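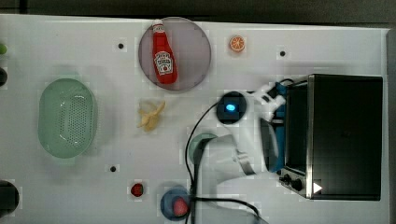 Play kitchen set, Surnville site: plate, ketchup bottle, colander and banana.

Progress report to the Fallero fund
Early Years Play Materials, Surnville and Trerndale
Friday, August 19, 2022

1. Work completed
The lending store at Surnville opened in March and now serves nine nurseries. The catalog holds roughly 1000 items, each entered under a set number and an age band. Labels for the Trerndale stock were printed in July and remain to be applied. Dušan Stojanović has moved the loan records from paper to the shared spreadsheet. Entries before March were not transferred.

2. Loans
Kitchen and food sets were requested more often than any other category. Average loan length was three weeks against a planned two, and the waiting list for these sets has grown accordingly. Construction sets were underused at both sites.
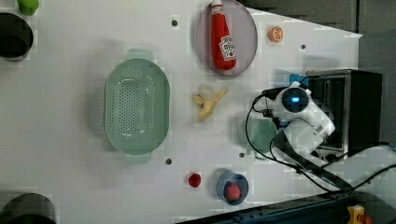 3. Spending
Storage boxes came in 200 dollars under budget. The balance has been moved to the transport line, where fuel costs exceeded the estimate. No change to the total grant is requested.

4. Next period
Label the Trerndale stock. Issue return reminders by email. Biljana Bošković will submit the revised loan terms with the next claim.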